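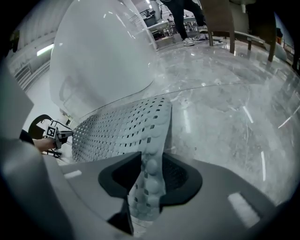

Glossy white above gray marbling, Bullent open day, Grestudcombe.

Bullent has been making baths and washbasins in Grestudcombe for 100 years, and it opened its doors for the anniversary. I went because my own bathroom needs replacing and because I like factories. Entry was free. You signed in at the gatehouse, got a paper badge and a pair of earplugs, and waited for a group to fill up.

Parking is behind the old enamel shop and fills early. I ended up on the street by the river and walked back up the hill, past the row of brick houses the company built for its foremen. Two of them still have the original boot scrapers by the door.

There were 14 of us in the group. Our guide was Jolán Gulyás, who started in the packing hall and now plans the week's production. She walked fast and didn't use a microphone, so it paid to stay near the front.

The tour starts in the forming hall. Bullent made cast iron baths until the foundry closed, and the hall still has the overhead crane rails from that time, painted yellow and not used for anything. The baths made there now are acrylic. A flat sheet goes into the oven on a trolley, comes out soft, and is drawn down over the mold with a vacuum pump. It takes very little time. The cooling takes longer, and most of the floor space is given over to racks of shells waiting their turn.

After that they are sprayed on the underside with resin and glass fiber. We saw this through a window. The smell got through anyway, and one man in our group went back out to the yard.

Trimming was the part I liked best. The rough edge is sawn off on a machine called the Motero, which the plant bought used and rebuilt over one summer shutdown in July. It makes a terrible noise. A worker on each side checks the cut with a template, then runs a bare hand along the rim. Gulyás said the hand finds more faults than the template does. The plant shipped 2,412 freestanding baths last year, and every one went past those two stations.

Then came the display rooms, which are in the former drawing office on the upper floor. There is a lift, but it is small, and most people took the stairs.

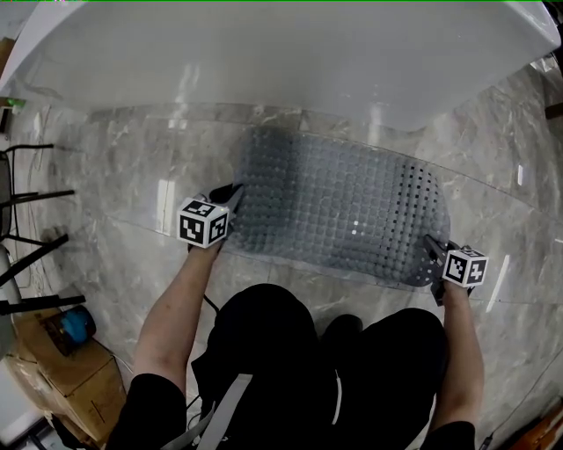 I had a list of questions with me from home and got through most of them. A freestanding bath weighs less than I expected, but once it is full of water you have to think about the joists. The staff will look at a floor plan if you bring one. They do not install, and they were clear about that. They keep a list of fitters and leave the rest to you.

Prices were given on request only. I would have preferred to see them on the wall. The quote I was given for a mid-size model was higher than the one from the big store near me, though it did include the waste fitting and the feet. Delivery outside the county is extra. Lead time is 36 working days for standard white and longer for anything else.
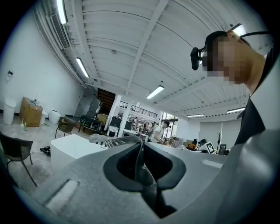
Head down, upstairs at Bullent.

The last stop is a one-room museum put together by Siamak Alipour, a retired enameler. It has order books, hand tools, a child's hip bath and a wall of color samples from the years when people wanted avocado and brown. He was there to answer questions and talked to us for longer than the schedule allowed. Enamel was dusted onto the red-hot iron through a long-handled sieve, he said, and you could tell a man's years on the job from how far back he stood. One of the sieves is there and you can pick it up. It is heavy at the wrong end.

Tea was served in the canteen -- good cake, weak tea. For a proper meal, walk down to Annamalai on the market square. I had the lentil soup and flatbread and was served quickly even with the extra visitors in town.

A few practical notes. Wear closed shoes, as they turn people away from the forming hall in sandals. The full tour involves a lot of standing, and there are no seats until the museum. Photos are fine everywhere except the spray area. Children need to be in school to go on the factory floor, but younger ones can visit the museum and the display rooms.

I have not ordered yet. I took home a sample chip in plain white and one in a soft gray, and they are on the bathroom windowsill so I can see them at different times of day.

Posted Sep 16, 2019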